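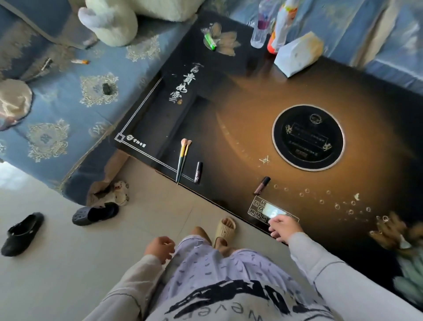

Prirska Tischmodul – Greifarm für den Selbstbau

Bausatz für Wohnzimmer und Gemeinschaftswerkstatt: Arm, Zweifingergreifer, Steuerplatine, Klemmfuß. Laut Hersteller Prormont räumt der Arm Kleinteile vom Tisch, auch neben einem eingebauten Kochfeld. Wir sind da vorsichtig.

Glänzend schwarze Tischplatten mit Golddruck und Touchpanel bleiben für die Erkennung schwierig. Lippenstift und Pinsel sollen gehen, sagt Prormont. Eine zerknitterte Klarsichttüte würden wir ihm nicht zutrauen.

Aufbau: 9 Schritte, bei uns dauerte allein das Kalibrieren einen Abend
Greifproben im Lieferumfang: 10
Preis: 2.439 Euro, Netzteil extra

Ivar Halvorsen aus unserer Werkstatt rät, das Kochfeld vorher vom Strom zu trennen. Bedienfelder drückt man weiter selbst.

Lieferbar ab Februar – sagt Prormont.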